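21st September

Second round of the tablecloth cleaning trial. Sayaka Kuroda ran the first set in July with the old detergent, and her notes are in the Sekham folder. Same method today, with the Lelance powder in place of the liquid.

Swatches cut from the spare roll of checked cotton, washed once plain and ironed before staining. Stains are black tea, soy sauce, beet juice and cooking oil. I let them sit overnight under the bench cover. The oil spreads a lot more than the others and runs into the neighboring check, so next time give it a wider swatch.

Powder weighed out at 30 g per load. It clumps in the scoop if the tub has been left open, so weigh it on paper and tip it in dry. Water was 700 ml in each beaker, tap water, let stand to room temperature. Stirred by hand, slow, same count each side.

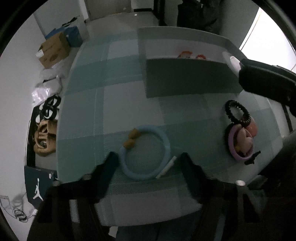 Tea came out best. After the first rinse there was a faint tan edge, and after the second I could only find it by holding the swatch up to the window. Soy about the same as with the liquid. Beet is still the problem – it goes from red to a dull mauve and then stops moving. Sayaka had the same thing in her set and put it down to hard water. I would like to repeat with distilled before agreeing.

Oil is hard to judge while the cloth is damp. Left those swatches on the rack and will grade them once they are dry.

Color loss: the pale checks don't show any change that I can see. Compared against the unwashed strip pinned in the front of this book. The colored thread bled slightly in the beet beakers, or else the beet dye moved into it, can't tell which from this.
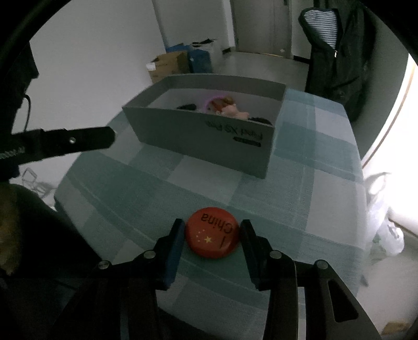
Beaker 2 is void. I knocked it while reaching for the timer and lost part of the water. Restained a fresh swatch and it can go in with the next lot.

Swatch 194 has no label on the back. Going by the cut edge it belongs with the soy group, but leave it out of the grading unless someone can match it to the roll.

The Gerkis brush sheds bristles into the rinse. Went back to the sponge.

To do:

- grade oil swatches dry, both sides
- repeat beet with distilled water
- order more Lelance powder, the tub is close to empty
- ask Awad if the gray scale card can be borrowed again
- copy the July grades into this book so both sets are on facing pages

Rack is by the window. Please don't move the clips, the order is the record.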